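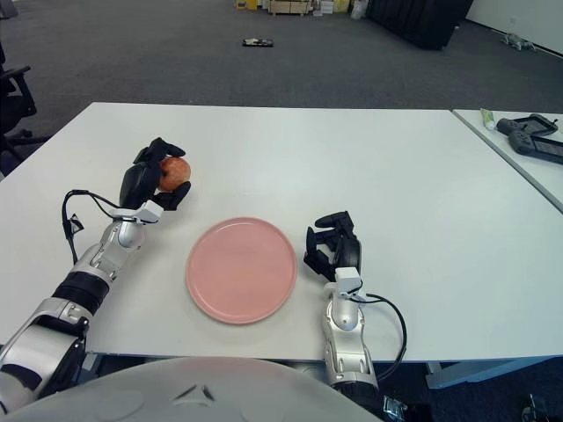

Skerora Opens Its Comparison Program for Robot Hands to Outside Makers

Skerora, the integration company for two-armed robots, announces that its comparison program for multi-fingered hands is now open to outside makers and research laboratories. The program is called Prirneo. Until now it was used only inside the company, for choosing hands and wrist parts before a customer order.

Applications for the first round are accepted until the end of August. There are 6 places in this round.

In Prirneo, each hand is mounted on the same two-armed robot and is given the same household tasks. The tasks are simple to say and difficult to do well: pick up a fruit, hold it during arm movement, put it on a plate, release it, give a small object from one hand to the other. Each task is repeated 50 times with every hand. The arms, the controller and the table stay the same for the full round, so the maker can see which part of the result comes from the hand. 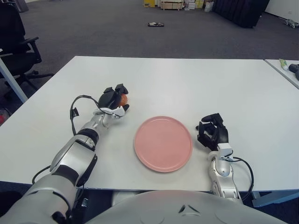
A fruit held in the left hand, with the plate between the two arms.

"Many companies send us a data sheet with grip force and closing speed, and we are thankful for it," said Nizar Jaber, who leads the testing work at Skerora. "But our customers ask another question. They ask if the hand can hold a peach without a mark, and if it can do the same on Sunday evening when the day was long. For this you must make the trial many times, and you must also write down the bad trials."

The bad trials are a large part of the report. Every participant receives the full log of its own hand, with dropped objects, late releases and stops by the operator. Results of other makers are not shared without their written permission. A maker can also ask for a second session after changes in firmware or finger pads, and the second session is then placed beside the first one in the report.

Skerora has collected 3,000 trials in the internal phase of the program. From this work the company decided to change its task list. Cubes and cylinders were removed, and foods and kitchen objects of irregular shape took their place. 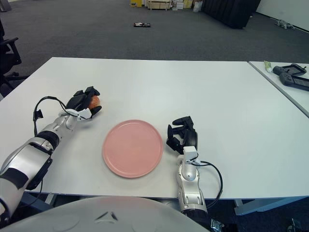

Wrist mounting takes more time in the Prirneo schedule than most makers expect, and for this reason the first morning of each session is reserved only for it. The adapter must fit the hand, and the cable must have enough length to follow the wrist in all its turns. On the Skerora robot the cable goes out from each wrist in a wide loop and comes back along the arm, and participants are asked to prepare their own cable for the same path. A hand with a shorter cable can be accepted, but the range of wrist movement will be limited and the report will say so.

Two partners support the opening of the program. Bălan supplies the adapter plates and will make special plates for hands with a different bolt pattern. Zitley keeps the trial logs and prepares the comparison tables.

Participants should send a drawing of the mounting side, the weight of the hand, and the communication protocol. The session fee covers mounting, trials and the written report. Shipping of the hand in both directions is paid by the participant.

A public summary of 40 pages will be published after the first round. It will describe the method and the tasks, with names of makers only where they have agreed.

About Skerora
Skerora builds and integrates two-armed robots for kitchens, care homes and small workshops. The company also advises customers on the selection of hands, cameras and controllers.

Press contact
Nizar Jaber, Skerora, Prirneo Program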